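# Track work at Albridge Reserve set to run through to May

11/26/20
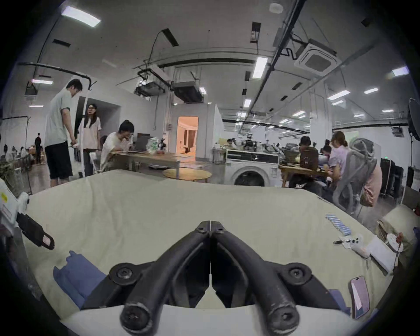
Kibet Mrema has been looking after the walking tracks at Albridge Reserve for six years, and he says the past winter was the hardest on them. Two creek crossings went under water in the one week, and the lower loop has been closed to walkers ever since. Mrema does most of his planning at home in Nolside, where bedding, clothes and gear tend to share the same space. A blue cloth folded on a beige sheet is about as tidy as it gets, he says, and the maps usually end up on the floor. "I can't work at a desk. I need to spread the whole reserve out and walk around it."

The reserve takes in 80 hectares between the Plenine road and the old quarry. It was a scout property until the lease ran out, and the district took it back with the huts, the tracks and a long list of repairs.

"People remember it from when they were kids," Mrema says. "They come back and ask where the flying fox went. It went because the posts were rotten."

The first job is the Koech Creek crossing, the bigger of the two. The decking will be lifted and the bearers replaced with treated hardwood. Mrema wants the new deck set higher than the old one, and says he had to argue for it.

"The old bridge was built for the creek as it was then. Since they cleared the paddocks upstream the water comes down a lot faster. If we put it back at the same height we'll be fixing it again in a few years."

The materials have been priced at $2,344, not counting the gravel for the approaches. The district is paying for the timber and the walking club is covering the bolts and brackets. Labour will come from whoever turns up on the work days.

Mrema is hoping for better numbers than last year, when a wet weekend left him with four people and a wheelbarrow. He has asked the cricket club and the high school, and has put a notice up at the Plenine store.

"You don't need to know anything. If you can carry one end of a plank you're useful. We've got jobs for people who can't lift as well - painting markers, cutting back the grass around the signs."

The lower loop also needs new steps. There are 60 in the long flight down to the creek, and Mrema says most of them have lost their front edge. He plans to do the worst ones first and leave the rest until the ground dries out.

Asked whether the loop is worth the trouble, he points to the visitor book in the car park shelter. It had 593 entries for the year before the closure, and he reckons plenty of walkers never sign it.

"There's a bloke who walks it every morning with two kelpies and I've never seen him pick up the pen," he says.

The upper track to the lookout is still open, although Mrema asks people to keep off it after heavy rain. Dogs are allowed on a lead. The gate on the quarry side stays locked, and anyone coming from that direction will have to go round by the road.

He expects the crossing to be finished before Easter and the steps by the end of May, weather permitting. Work days start at eight at the main car park. Bring gloves, a hat and your own lunch - the hut has a kettle, but the stove has been disconnected.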